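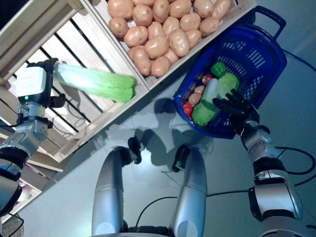
Running slow on purpose — notes for club night, Fotstead, 6/12/25
V. Kandasamy

Water on the table first. Check the clicker. Thank Saranya for the slot, she's on after me with shoes, so don't drift into shoes.

Start with Motanwood. March, first long race, mud to the ankle by the second gate. Went out with the fast group because they were chatting and I wanted to hear the end of a story. Felt great. Then the hill. Walked all of it, then walked the flat bit after it as well. Got passed by a man in a rain poncho eating a sandwich.

Ask for hands — who's done this? Wait for it. Give them time.

Main thing: most of us run easy days too hard and then hard days are mush. I did it for years. Same loop, same speed, same sore calf.

What easy means

Full sentences out loud. If you're down to single words, slow down. On your own? Sing the chorus of somthing. People will stare, fine.

Walking up hills counts as easy. Say this twice, the newer ones don't beleive it.

Watch: turn it face down or leave it at home. Mine beeped at me for going too slow and I kept obeying it. (Short pause, somebody always laughs.)

Don't get into heart rate zones here. If asked, save for the end.

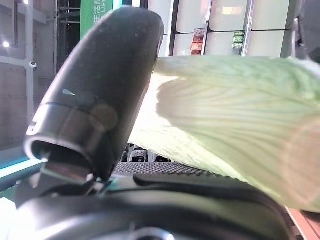
What I changed

Two easy runs, one hard, one long. Long one at talking speed, start to finish.

Easy loop moved off the road and onto the old Avbridge path, no traffic, no hill worth racing. Nobody from the club there to chase either, that was half of it.

First few weeks — awful. Felt like I was losing fitness. Saranya told me to shut up and keep going, quote her if she's in the room.

Then hard day got better. 20 minute effort on the towpath, didn't fade in the last bit. Same calf, no complaints.

Careful, don't promise anybody a time. I'm one person. Some will hate it.

Motanwood again

Second go at the race. Started right at the back. Embarrasing for the first mile, honest about that. Let the chatty group go. Walked the hill from the bottom, on purpose this time, ate half a banana on the way up.

Passed people after the top. Do NOT list them.

Finished still able to talk. Queue for soup was 50 deep, stood in it with wet socks, perfectly happy. Skip the sock story if running over.
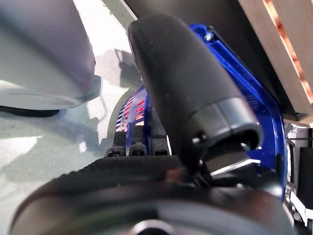 Black handle, blue frame.

Homework for them

One run this week, slower than feels right. Take a friend who talks a lot. Come back and tell us if you hated it.

Likely questions: winter (yes, same, plus gloves), dogs (they set the pace, sorry), treadmill (fine, just drop the speed).

Sign-up sheet for the Avbridge path run goes round now, pen's in my jacket. Hand over to Saranya, move laptop.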